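Forum index > Materials and finishes > Food-contact woodwork

Thread: Oil or no oil inside a wooden mortar?

kelvedge
I've been turning small mortars from green sycamore and letting them dry slowly in paper sacks. The outsides I finish with raw linseed. My question is about the bowl. Every book I own says to oil everything, but I can't see how an oil film survives a pestle for more than a few uses, and I don't much like the idea of pounding it into food. What do people do in practice?

Walls are 20 mm at the rim, thicker at the base. End grain runs up and down, so the floor of the bowl is end grain.

tarn_and_co
Leave the inside bare. Linseed cures by taking up oxygen and forms a soft solid in the pores. It doesn't evaporate and it doesn't harden to anything that resists impact. You'll have it in the garlic within a week.

Outside, oil as you like.

Grondness
Disagree with the above, at least for an end grain floor. Bare end grain draws liquid by capillary action, and it does so far faster than side grain. Wet paste sits on the floor of the bowl, the floor swells, the walls don't swell at the same rate, and you get a radial check starting at the centre. I have split two this way. Both were bare inside. The oiled ones from the same log are fine.

tarn_and_co
Two from how many? And were the oiled ones used for the same thing?

Grondness
Five in the batch. Two bare, three oiled. All used for chilli and garlic pastes by the same household. I accept it's a small batch.

tarn_and_co
Then the log could account for it. If the bare ones came from nearer the pith they'd check whatever you put on them.

Grondness
They didn't. Pith was excluded from all five. I boxed it out at the blank stage and burnt it.

Yesenia Hinojosa
Adding some information on species, as the thread is treating wood as one material. Sycamore and beech are diffuse-porous with small pores, and they take up liquid fairly evenly. Oak and ash are ring-porous, and the large earlywood vessels will hold food residue however you finish them. Olive is dense and oily enough that the question hardly comes up. I wouldn't use oak or ash for a wet mortar at all.

On the original question, I would oil the bowl once, with a thin oil, warm, and let it go as deep as it will. The purpose is to slow the uptake of water in the first months. It isn't a finish and you shouldn't expect to see it. After that, use it and stop thinking about oil.

kelvedge
Thanks. Thin how? Cut with something?

Yesenia Hinojosa
Not for food. Warm the oil in a jar stood in hot water. Walnut works, if the users have no nut allergy. Otherwise use linseed sold as food, which is the same oil as raw linseed without the additives question. Avoid anything labelled "boiled". That usually has metal driers in it.

lower_pellitt
Mineral oil is the usual answer for chopping boards. It doesn't cure so it doesn't go rancid. Any reason not to use it here?

Yesenia Hinojosa
It doesn't cure, so it also doesn't stay. Hot water and detergent take it out. On a board you re-apply it every month or so and that's acceptable. In a mortar the detergent is the larger problem in any case.

lower_pellitt
Understood. I re-do my boards in May and again in the autumn and they seem all right, but they aren't being hit.

Sotico
Has anyone measured uptake? I did, in a limited way. Offcuts from one sycamore plank, end grain faces only, other faces sealed with wax. Stood in water for 20 minutes, wiped, weighed on a kitchen scale that reads to 1 g, so treat the small differences with caution. The heaviest offcut was 441 g dry. Bare pieces gained clearly more than oiled pieces. Warm-oiled and cold-oiled pieces could not be told apart at that resolution.

tarn_and_co
So the warming does nothing?

Sotico
I said they could not be told apart on my scale. A finer scale might separate them.

tarn_and_co
Fair. And the test was still water, with no pounding. My objection was to oil under impact.

Sotico
Yes. The test does not address that.

Yutong Liang
My family has always used wooden mortars and I now repair them, so I see them at the other end of their life. Some observations, in no order.

The floor seldom fails first. The rim does. People knock the pestle on it to clear the paste, and the fibres at the rim are short and unsupported. A rim left with a crisp inner corner starts to shed within a year. Round it over generously before the first use.

Staining inside is normal and I don't attempt to remove it. Dark spotting is another matter, as it may be mould, old food or iron. I scrape a small patch with a card scraper. If it's on the surface it comes away in the first few strokes. If it goes down into the wood I take the bowl back further, and if it's soft I retire the piece.

Checks in the wall are mostly from drying too quickly after washing. Left upside down on a flat surface, the bowl holds damp air while the outside dries. The difference in moisture does the damage. Dry it on its side, in shade, and turn it now and then.

Whether the inside was oiled when new makes no difference that I can detect after several years. 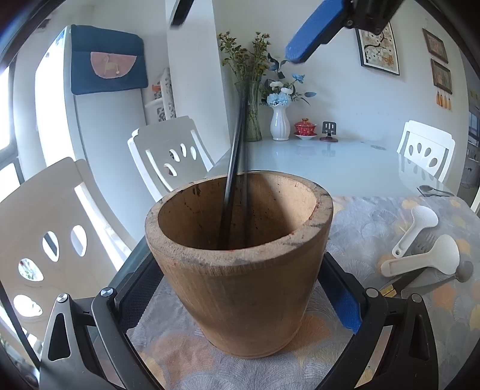

One mortar: worn rim, dark specks inside, groove at the foot.

kelvedge
Very useful. Is there any structural point to the groove at the foot, or is it decoration?

Yutong Liang
Decoration, as far as I know. Keep it shallow. A deep one gives a check somewhere to start.

Grondness
That one has a narrow base for its width at the mouth. I'd have thought it would rock.

Yutong Liang
Narrow feet are common. You steady the mortar with the other hand and put a folded cloth under it. A wide foot is more stable but it's also a heavier piece of end grain, and it dries more slowly than the wall above it.

Festoveck
What weight of pestle for a wooden bowl? I have a stone one from a broken set and wondered about using it.

tarn_and_co
No. Stone on sycamore will crush the floor fibres. Use wood on wood, with the pestle the same hardness or slightly softer. You can replace a pestle in an afternoon.

Yesenia Hinojosa
Agreed on stone. I'd go the other way on hardness, though. A soft pestle sheds into the food faster than a hard one wears the bowl. I make mine from box or hornbeam.

tarn_and_co
Hornbeam in a sycamore bowl will wear the bowl.

Yesenia Hinojosa
Slowly. I've not had one back for it.

lower_pellitt
Going back to washing. Is salt any use? My aunt scrubs hers with coarse salt and half a lemon.

Yutong Liang
Salt as an abrasive is fine if it is rinsed off. Left in, it pulls moisture from the air and the bowl stays damp. I'm less keen on lemon near iron stains. It can lighten them, but it gives uneven patches.

kelvedge
To record what I'm going to do with the next batch: rim rounded over inside and out, shallow groove, pith excluded, one coat of warm food-grade linseed in the bowl and a three-week wait before use. I'll leave one bare as a comparison and mark the foot.

Grondness
Leave more than one bare, or tarn_and_co will tell you it was the log.

tarn_and_co
I will, yes. Cut bare and oiled blanks alternately down the length.

Lodhi
Three weeks may be short for linseed in a cold workshop. I had a bowl that still smelt strongly after a month, kept in an unheated shed. Brought indoors to a sunny windowsill it was done in a few days. Wipe off every trace of surplus before you leave it, and lay the rags out flat outdoors to dry. Do not leave them in a heap.

kelvedge
Noted on both. The workshop is unheated so they'll come into the house. Blanks are roughed out and in the sacks now.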